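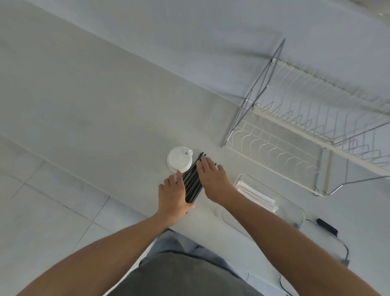

Black straws and a cup lid on the kitchenette counter, dish rack behind.

Print this ticket | E-mail this ticket
Reading time: 5 minutes

Fatberg stops over the cutlery bin and will not come down

Site: Branden, ground floor kitchenette
Opened by: Reet Uibo
Assigned to: Priit Laur
Also on the ticket: Clem Pirihi, Dirk Stüber, Tarmo Kalniņš
Priority: High (was Low, see Dirk's comment)
Status: Resolved, with one loose end

Problem as reported

Fatberg is supposed to sort takeout odds and ends for the February open day. Visitors come in past the coats, a person does the job by hand at the counter, and then the arm does the same job, slower, to applause. The person part works very well. The arm reaches out, gets over the clear bin, stops in midair and stays there like somebody who has walked into a room and forgotten why. No error on the tablet. The status light is green. After a while it goes home and reports the task complete.

Steps to reproduce: press Start.

What I've tried: pressing Start again. Restarting the tablet. Restarting the arm. Leaving for lunch.

Reet

Comment, Dirk Stüber

Raising this to High. The Petrauskas people have confirmed for the open day and they are bringing their own guests. I told them on the phone that the robot "tidies a kitchen." I'd like that to be at least partly the case by the time they park.

Comment, Priit Laur

Dirk, it sorts white things from black things next to a dish rack. Please call them back.

Reet, can you send me the log from the last run, and tell me what is on the counter and whether anything has moved since I was there? The task complete message is a known annoyance. It means the program got to the end of its list. It has no opinion on whether anything got sorted.

Comment, Reet Uibo

Log attached. On the counter: the bin with the white plastic forks and spoons and the black sticks, the lids, and the dish rack at the back. Nothing has moved except everything, because Clem wiped down.

Log, 9:40 a.m.

09:40 start pressed
09:40 home position OK
09:40 object found: lid, white
09:40 object found: stick, black
09:41 object found: stick, black
09:41 object found: stick, black (this goes on for a while)
09:42 approach bin
09:42 hold
09:44 return home
09:44 TASK COMPLETE

Priit, working notes

First thought was the lids. They are white, the counter is nearly white, and the sipping spout confuses the grasp picker, which likes things to be round all the way. In the workshop it once spent most of an afternoon trying to pick up a lid by its shadow. But the log has a lid found on the first look, so the lids get a pass for now.

Second thought was the dish rack. Chrome is bad news for the depth camera. Every shiny rod comes back as a small storm of points hanging in the air, and if enough of them hang over the bin, the planner decides there is something solid in the way and politely waits for it to leave. Asked Reet to take the rack off the counter and run it again.

Comment, Reet Uibo

Rack moved to the floor. Same thing. Rack moved to the next room, in case it was still a threat from the floor. Same thing. Rack is back on the counter. Clem says it was always meant to be part of the demo, for atmosphere.

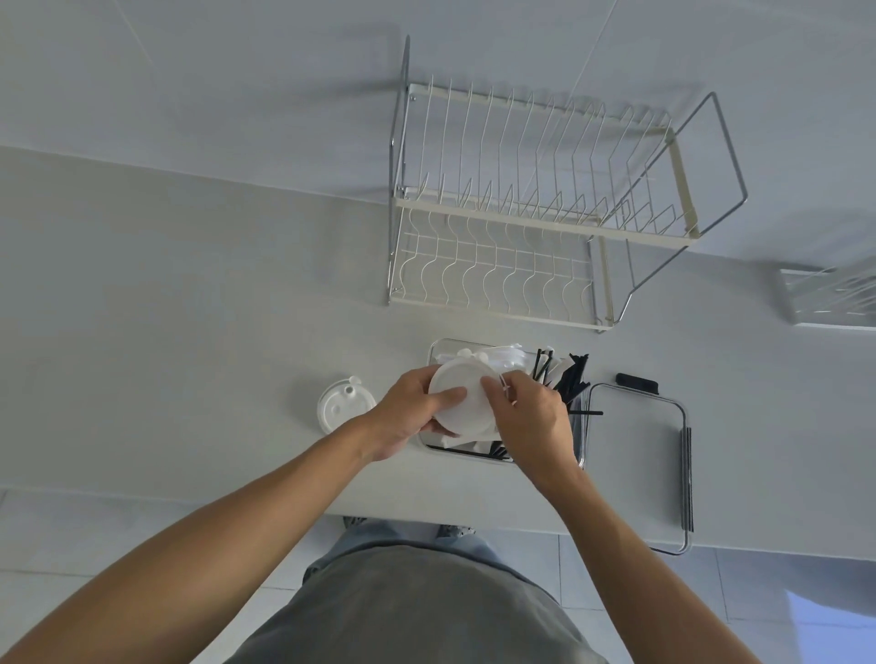
While I had the arm switched off I went through the routine by hand a few times so that the talk would fit. Lids out first, then the black ones, then the white ones, with a pause for questions. It takes me no time at all and I can chat while I do it. I mention this only for comparison.

Comment, Clem Pirihi

For the record I wiped down with a damp cloth and put things back where I found them, give or take. If a robot can be defeated by a cloth we should put that on the poster.

Comment, Priit Laur

It can be defeated by much less than a cloth. Clem, did you touch the bracket under the shelf? Gray, two bolts, my handwriting on a piece of tape.

Comment, Clem Pirihi

The tape that says DO NOT TOUCH?

Comment, Priit Laur

Yes.

Comment, Clem Pirihi

No.

Priit, working notes, continued

Believed Clem and drove over anyway. The bracket is fine. The gripper is the Zonetti with the soft fingertips, and those are fine too, apart from one with a bite out of it that I will not ask about. Opened and closed it by hand from the tablet, then had it take a lid from me. It held on well. I had some trouble getting the lid back.

Next I ran the approach move with the bin taken off the counter. Arm comes down, stops, holds. So it was never waiting for the bin, or for the rack. It was stopping at a height and treating that height as the end of the world.

Measured the distance from fingertip to counter at the hold. Compared it with what the software believed. The software believed it was almost touching.

Cause

The counter height in the site file is the height of the bench in our workshop. Somebody copied the workshop file over to Branden, changed the name at the top and left the rest. The kitchenette counter is lower than our bench by 5 cm. Fatberg has been coming down to where the bench would be, finding (by its own reckoning) that it had arrived, and holding there out of good manners.

I looked up who copied the file. It was me.

Fix

1. Open the site file for Branden. Check that it says Branden inside as well as on the outside.
2. Set the counter height with the touch-off routine. Do not type it in from memory, and do not type it in from Dirk's memory.
3. Lower the speed for the last part of the approach, at least until the new height has been tested with something soft.
4. Run the task with the bin empty, then with a few pieces in it, then full.
5. Save. Save it again under a name that Clem can find.

Comment, Tarmo Kalniņš

Looked at the logs from my side. Height is right now. Two remarks on the sorting itself. The model was trained on 2,000 labeled pieces, and it has one class for everything thin and black. Straw, stirrer, chopstick, it's all "stick, black." If a guest asks whether it can tell them apart, please change the subject. And when a bundle is packed tight it tends to see one very fat stick and go for it with the gripper wide open. Loosen the bundle before each run.

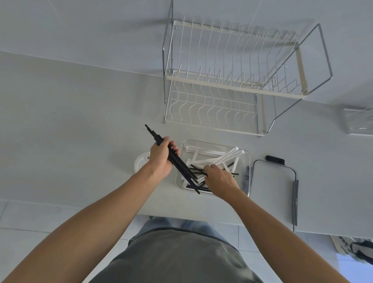
I can add more classes, but not before the open day, and somebody would have to sit and label them. The last person who volunteered for labeling has stopped answering my messages.

Comment, Reet Uibo

Tested after the fix, with the bundle loosened the way Tarmo said. It came down, it closed, and it came up with a fork. Cheering from Clem. Then it put the fork in with the black ones. Second run was better, all forks and spoons on the correct side, and one lid set down upside down with great care. Dirk came in for the third run and it worked from start to finish, so he now thinks it always does that.

Comment, Dirk Stüber

It was excellent. Could it wave at the end?

Comment, Priit Laur

No.

Comment, Tarmo Kalniņš

It would be quite easy.

Comment, Priit Laur

Tarmo, no.

Resolution

Site file corrected, height touched off, approach slowed. The demo can go ahead as planned: Reet by hand first, then Fatberg. Visitors stay behind the line on the floor. Start button stays with Reet and not with whichever child gets to it first, which was last year's arrangement.

Loose end: TASK COMPLETE still appears whatever happened. Tarmo will change the wording on the tablet to LIST FINISHED. Dirk would like it to keep saying TASK COMPLETE for the Petrauskas visit. Left open until they have talked.

Related tickets

Fatberg picks up lid, will not give lid back
Tablet shows workshop clock at Branden
Zonetti fingertip: bite mark, replacement ordered
Open day: where do the coats go
Request: waving (closed by Priit Laur, reopened by Dirk Stüber)

Print this ticket | E-mail this ticket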